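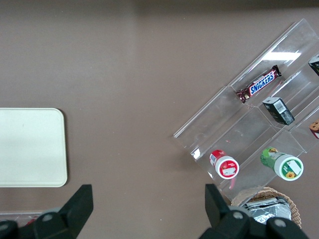 Every planner I have met is an optimist. Ours, written at Losden by Karim Rizk, believes any grasp it scores highly will go to plan, and writes 48 lines of log to congratulate itself.

My complaint is with the score.
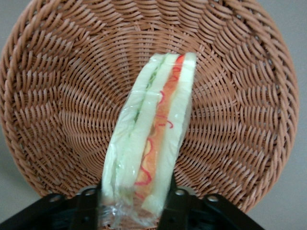

A single confidence number is a poor way to talk about lunch. It says where the fingers should go and keeps quiet about what is between them. A wrapped sandwich has shiny creases in its plastic and soft white bread underneath - two problems, one for perception and one for control, averaged into a decimal. I'd print them separately, and let Karim sulk until February.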